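Prolby Bench Rules: Safe Practice for a Shared Small Arm
Project report, Robotics Practice module, December
Flinstead Technical College, Shetty Lab

1. What we set out to do

Write a short set of rules for the tabletop arm that students would really follow. The old sheet was 6 pages. Most groups signed it and never opened it again. Ours fits on 2 sides and has 7 rules. Project name is Prolby, no reason, it was free on the shared drive.

2. How we worked

Read the lab handbook, read the arm manual, sat in on other groups' sessions and took notes. Room 402, mostly afternoons. Also went through the Prokumel log, the lab's own fault log where people are supposed to write down drops, pinches and bad stops. Entries very uneven. Some just say "dropped it again".

3. The rules

Rule 1. Stop button within reach of whoever is running the arm. Not on the shelf, not behind the monitor.
Rule 2. Hands out of the work area before motion is enabled. Say "moving" out loud.
Rule 3. Slow speed for any new object or new program.
Rule 4. Line up first, then close. Fingers open, check the gap on both sides of the object, only then send the close command. Lowest force setting that holds.
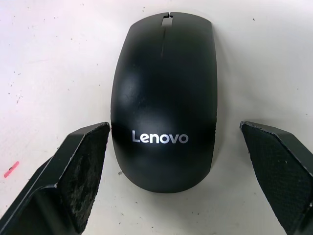

Rule 4 got the most arguments. One group said the check slows them down too much when they are repeating the same pick. We kept it but changed the wording, so the check is needed at the first pick and after anything has been moved by hand. Still a compromise.

Rule 5. Look at the grip pads before starting. Wear or dirt goes in the log, both fingers, even if only one looks bad.
Rule 6. Wipe the table. Bits left lying around end up on the pads.
Rule 7. Power off befor changing fingers. No exceptions for "just one screw".

4. Problems

Rule 2 is hard to check, people forget to say it when working alone. Rule 5 has no limit in it: how worn is too worn? Manual doesnt say and we had no time to test. For now it's a judgement call by the group, and we are not happy with that.

5. Next

Put a pad check box on the Prokumel form. Photos of good and bad pads next to the bench. Ask the spring groups to use the sheet for a full project and mark up what they skip.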